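Fitico opens 2021 equipment planning round for office robots and publishes its budgeting guide

Release date: 06/08/2020

Fitico is pleased to announce that the planning round for our Pillel office-handling program is now open, and that the guide so many of our customers have been asking for is finally ready to share. The guide is called Worketti, it is free, and it is meant for the people who have to put a number on a form months before any equipment arrives at the door.

We have spent a good deal of this year working through the plain, everyday jobs an office asks for – opening a cabinet, reaching a shelf, finding the right handle – and every one of them taught us something about what belongs in a budget and what can wait.

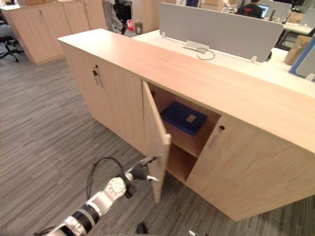
Aigars Siliņa feels that most buyers still start with the price of the arm and leave the furniture, the floor and the staff hours for later, and would like to see those three lines filled in first.

We agree wholeheartedly, and Worketti is arranged in that order. The opening section is a room survey of 138 questions, which sounds like a lot (it is a lot!), but most take only a moment with a tape measure and a notepad. Which way do the doors swing? Are the handles recessed? How much floor is left once a door is standing open? A site that can answer these will get a much closer quote from us, or from anybody else for that matter.

The next section deals with hands. A simple gripper and a hand with separate fingers are very different purchases, and they bring different upkeep with them, so we ask buyers to list their tasks before they choose.

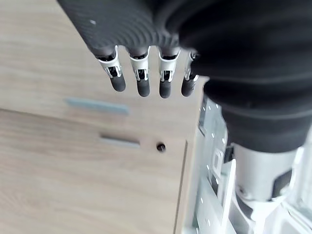
A fingered hand over an oak-toned cabinet with recessed handles.

Spare parts have a chapter to themselves. Fingertips, coverings and cables should sit on their own yearly line, apart from the service contract, and we suggest agreeing on delivery times in writing. Customers who join the planning round will receive the full parts list, with all 1124 entries priced and sorted by how often we expect them to be ordered. 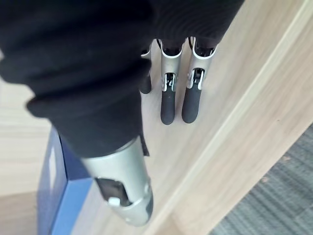

Worketti Planning Guide, Issue 2, p. 14

Training is the line that gets cut most often, and we would gently ask you to leave it alone. Our partner Berrada has set aside 192 places on its operator course for planning-round customers, and its trainers are happy to come to you if your team would sooner learn among its own desks and cupboards.

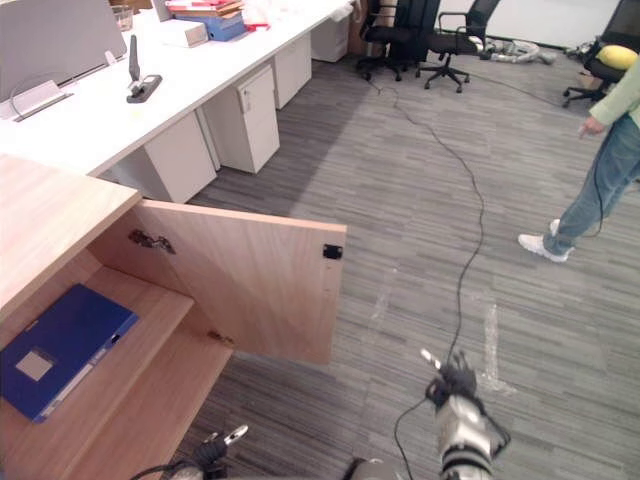 Travel for those visits is quoted separately, as are any changes to the room itself, and both can be moved into a second budget year if that suits your finance office better. Some 3484 copies of the first issue of Worketti went out, and a good many came back with kind and very frank notes in the margins – please keep them coming.

Applications for the planning round close at the end of November. Copies of the guide and the room survey can be requested from the Fitico planning desk.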